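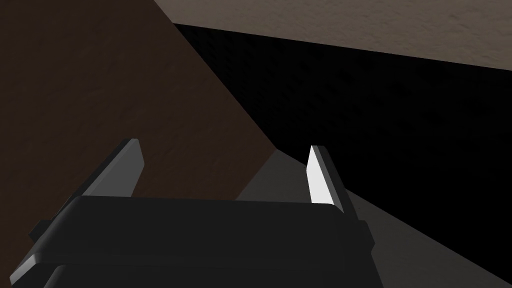 Ticket: Wrist camera reports no graspable surface, planner falls back to retreat pose
Component: perception / grasp proposal, simulation build
Reported by: Itzel Olvera
Assigned to: Heriberto Bañuelos
Priority: medium
Status: fixed in branch, awaiting merge
Opened: August

Summary

On the Dinham scene set, the arm reaches the approach pose and then stops. The grasp node returns an empty proposal list and the planner goes to retreat. No collision is logged. The same policy build runs normally on the Salinas set with the same gripper model.

Steps to reproduce

1. Load Dinham, layout 83, default lighting.
2. Start the task with the wrist view as the only image input.
3. Let the approach finish with the jaws open.
4. Watch the proposal topic. It publishes at the normal rate, but every message is empty.

Expected: at least one proposal, or an explicit "target not in view" status.
Actual: empty list, status OK, retreat after 300 control steps.

Log excerpt

[planner] approach reached, gripper state OPEN
[grasp] proposals=0 status=OK
[grasp] proposals=0 status=OK
[planner] step limit 300 reached, no valid grasp
[planner] goal RETREAT accepted

Comments

Olvera, 9:20
First guess was the gripper mask. If the mask is too large it removes the area between the fingers, and the grasp node only scores that area. I dumped the mask and compared it with the rendered fingers. It is correct on the left finger. On the right finger it misses the inner face, which renders nearly white under this light. The unmasked part is then treated as scene geometry.

Olvera, 9:45
Forced the mask from the kinematic model in place of the color threshold. The right inner face is now covered. Proposals are still zero, so the mask is a real bug but it is not this bug. Will file it separately.

Bañuelos, 10:30
Please attach a wrist view from a failing run and the depth statistics for the region between the fingers.

Olvera, 11:05
Wrist view attached. Depth in that region: 66 percent of pixels invalid. Most of the invalid pixels are in the black area.

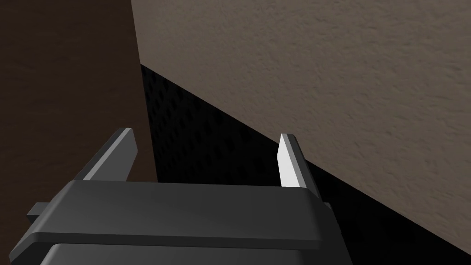

Attachment 1: wrist view, Dinham set, jaws open. Brown surface at left, textured wall at upper right, dark region between them.

Bañuelos, 11:40
There is a faint dot pattern in the dark region, most visible just under the edge of the wall. So the renderer is drawing a material there and the pixels are not an empty background. The depth filter does not know that. It discards any pixel under the minimum intensity before it looks at the depth value. That filter was written for the real sensor on the Eltov cell, where very dark pixels give bad returns. In simulation the depth is exact and the filter should be off.

Olvera, 13:10
Confirmed. With the intensity filter disabled, invalid pixels in the region drop to zero. Proposals are still empty on this view, but the status changes to NO_TARGET, and I agree with that status. The jaws are open on background and there is nothing between them to grasp. The planner handles NO_TARGET by moving to the next search pose and does not run out the step limit.

Bañuelos, 13:35
Then we have two faults. The filter is applied in the wrong mode, and the grasp node reports OK when it has thrown away most of its input. The second one worries me more. It would hide the same problem on hardware.

Fix

- Intensity filter is now read from the sensor profile. Simulation profiles set it to off. The Eltov profile keeps the old value.
- Grasp node returns INSUFFICIENT_DEPTH when valid pixels in the scored region fall under 45 percent.
- Planner treats INSUFFICIENT_DEPTH as a request for a new view, up to the existing retry limit.

Verification

Layout 83 rerun with the fix: NO_TARGET at the approach pose, next search pose accepted, no retreat. Salinas regression set unchanged. Pinville has not been rerun, the scene server was down.

Open items

- Gripper mask threshold on the right inner face (separate ticket, Olvera).
- Check why the approach pose on layout 83 ends up facing background in the first place. Possibly an old base offset in the layout file - Bañuelos to compare with the Salinas files.
- Rerun Pinville before merge, Friday at the latest.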